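Mallex Spa Dealer Listings: data card

Version 4, last edited in February
Maintainer: Aksel Snorradóttir

What is in it

392 rows, one per hot tub or swim spa model, as advertised by dealers in Bragança and Dalport. Each row has a model name, seat count, shell material, pump count, stated water volume, heater rating and price, plus the raw ad text it was all pulled from. Files are UTF-8 CSV, semicolon separated.

Where to be careful

Seat counts come from the dealers, and I don't believe many of them. A tub sold as a seven-seater often has a footwell that would suit four adults who like each other. The column is called seats_claimed for that reason. Please don't rename it to seats.

"Energy efficient" shows up in most of the ads. I looked for a test result behind the phrase and found one in 16 listings. The efficient_flag column only records that the words were used.

Prices are list prices. Several dealers run a sale that never seems to end, so the discount column is close to worthless – I kept it so people would stop asking for it.

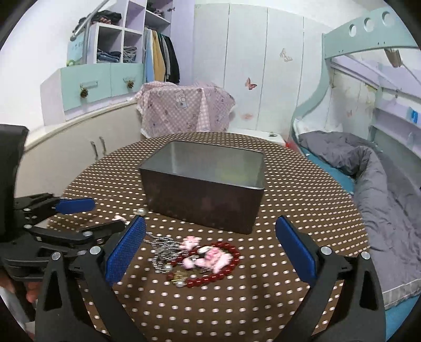 Open box and jewelry on a patterned brown tablecloth.

Water volume is given in liters. Some dealers quote the tub filled to the brim and others with people in it, and the ads rarely say which. Differences under about 7 percent should be treated as noise.

Known problems

Flunley models appear twice when two dealers carry them. Merging on model name alone will go wrong, as the names get reused from one year to the next. Use model plus heater rating.

Blank pump counts mean the ad didn't say. They do not mean zero.

Not suitable for

Ranking brands, estimating running costs, or anything with the word "best" in the title.

Changes in this version

Fixed decimal commas in the price column. Dropped the star ratings, all of which came from the dealers' own sites.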